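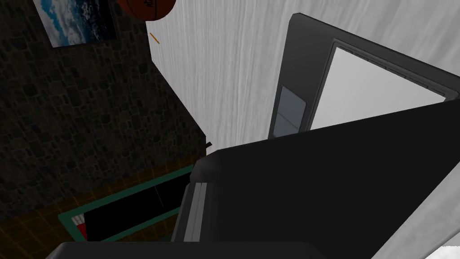
Attachment 1. Stone wall, sky picture, basketball at the top.

Ticket: contacts missing after move from Inder to Clekia
Opened Oct 18, 2021
Priority: high
Site: Hikley office

Moved the address book over this morning. Export from Inder says 3,000 contacts. Clekia shows 2,491. No error, just a green check mark and "import complete". Newsletter goes out first week of November so need this sorted before then.

Step 1. Ran import again
Cleared everything out first, emptied trash too. Same file, same settings. Now 1,967. Worse. Progress bar sat at the end for ages then closed itself.

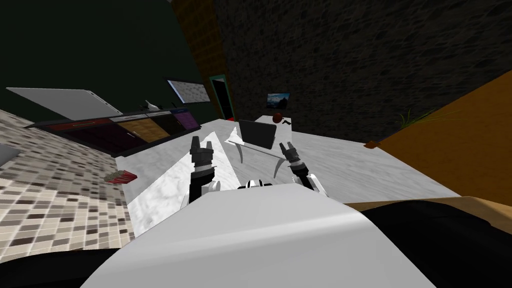

Step 2. Opened the file by hand
Looks ok at first. Commas inside company names though, lots of them, and some rows have the phone number sitting in the email column. Saved a copy with quotes around every field. Haven't tried it yet, wanted to ask before I wipe teh list a third time.

Step 3. Checked duplicates setting
Was on "merge if similar". Never touched it. Two people at Tveit share one phone number and only one of them came across, so prob that. Turned it off.

Is there a log of skipped rows anywhere? Help page says Tools > History, mine has no History.

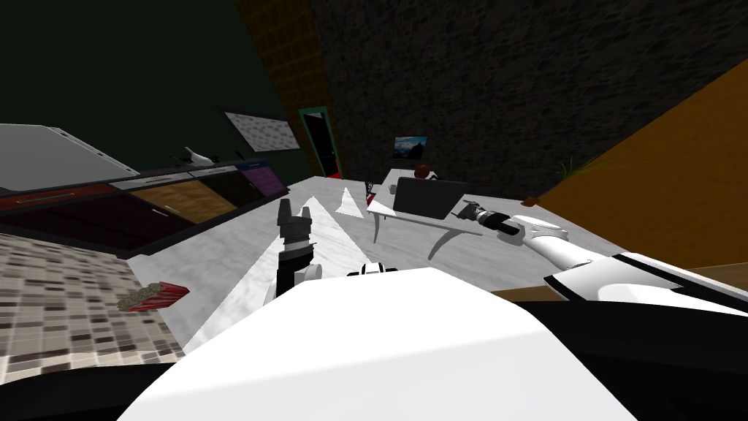 Clekia support: History only appears for account owners, so ask yours to log in and look. Leave merge off and import the quoted copy into a new empty list. Please don't clear the old one yet, we'd like to compare the 2.

Ok will do. Owner is out till tomorow, importing the quoted copy now.

Status: waiting on customer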